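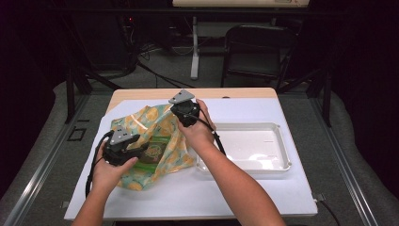 Umgate Allotment Society - Minutes of the July Meeting

We started a little after 7 p.m., once the extra chairs had been carried in from the porch, and it was lovely to see so many plot holders on such a warm evening. The minutes of the last meeting were read and agreed.

Water
The new tank at the Grallen Lane end is in and full, and there was a good deal of grateful murmuring. The fittings came to $117, leaving $427 in the account. Members are asked to turn the tap off firmly, as it does like to drip.

Seed swap
Saturday's swap went very nicely indeed, and we ran clean out of beans. Everyone was pleased with the lemon cucumbers - seed will be saved again this year. It was agreed to hold another swap in the fall and to ask Clillura Nursery whether they might send along a few trays.

Paths
Plots 6 through 11 still have brambles leaning over the path. A friendly note will go up on the gate first.

Any other business
A green trowel was left by the compost bins and is now in the shed.

The meeting closed at 8:40 p.m., with tea.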